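Kistham Shared Kitchen — Quarterly Walkthrough
Inspected by: Ilse Hermans
Date: Feb 24, 2026
Present: Lorcan Duggan (site), Mwende Mollel (bookings)

1. Fire extinguisher, in date and on bracket
PASS. Tag is current. The bracket is the same loose one I wrote up in December. I was told then it was on order.

2. Fire blanket within reach of range
FAIL. It hangs behind the door, so with the door open you can't get at it. Lorcan says everyone knows where it is. I asked two people using the kitchen and one of them pointed at the first aid box.

3. Extractor hood filters cleaned
NOT ACCEPTED. The log says cleaned every week, same pen, same handwriting, all the way down the page. Filters were tacky to the touch. I'd like to see the Muriithi invoice before I believe any of it.

4. Fridge temperature log
PASS with comment. Every reading is 3 degrees. Real fridges wander a little. Put a second thermometer in.

5. Outlets near sinks, GFCI tested
PASS. Tested all of them myself. The Lamlow sticker on the panel proves a sticker was bought.

6. Hot water at hand sink
FAIL. Slow to warm up and never got comfortable. Mwende to call the plumber.

7. Counters and wall tile: cracks, chips, open joints
See comment. 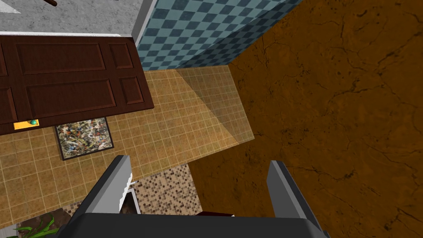
Item 7. Brown veined countertop and blue checkered wall tile.

Dark veining hides hairline cracks, so a look from standing height doesn't count for this item. Run a fingernail across the surface and along the joints. The last sheet says "looks fine," and I'm not carrying that over. OPEN until someone does it by hand.

8. Floor, slip hazards
PASS. Mat by the dish area curls at one corner — tape it or toss it.

9. Chemical storage
FAIL. Degreaser on the shelf over the flour bins. Moved while I stood there. I'll check whether it stays moved.

Repair budget requested: $600, for items 2 and 6 only.
Copy to: Hamisi Nzioka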